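3.2 Decanting and secondary storage

Households in the Plultemcombe survey kept dry goods in one of two ways: in the bag in which they were sold, or in a rigid tub bought for the purpose. Of the 214 households that completed the February diary, most used both methods in the same cupboard. Seasonings, seeds and other granular foods were the items most often left in their original packaging, usually folded over and held with a clip.

Participants gave differing accounts of this practice. Several wished to retain the printed label, particularly where the cooking directions or the name of the product appeared only there. Others reported that a flat bag took up less shelf space than a tub of the same capacity — a point also raised by Ní Mhurchú in her earlier work on small kitchens. The Coste protocol, which we follow in Section 4, treats the bag and the tub as a single storage unit when one is kept inside the other.

Tubs were classed by wall type (clear, translucent or opaque) and by footprint. Lids were recorded separately, as they were frequently stored apart from the tubs to which they belonged. Mixed granular foods were entered under one code regardless of the number of ingredients. 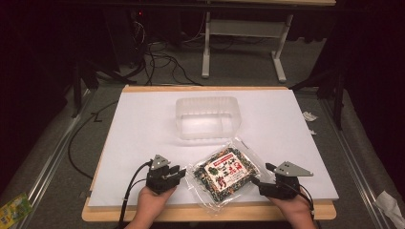 Should a packaged dry food be emptied into a tub once it has been opened? A tub with a tight lid is suitable if the label is cut out and kept with the food; otherwise the bag should be closed and placed in the tub whole.

Figure 3. Translucent open tub and a labeled bag of mixed dark granules on a white board.

Section 3.3 reports the results by household size.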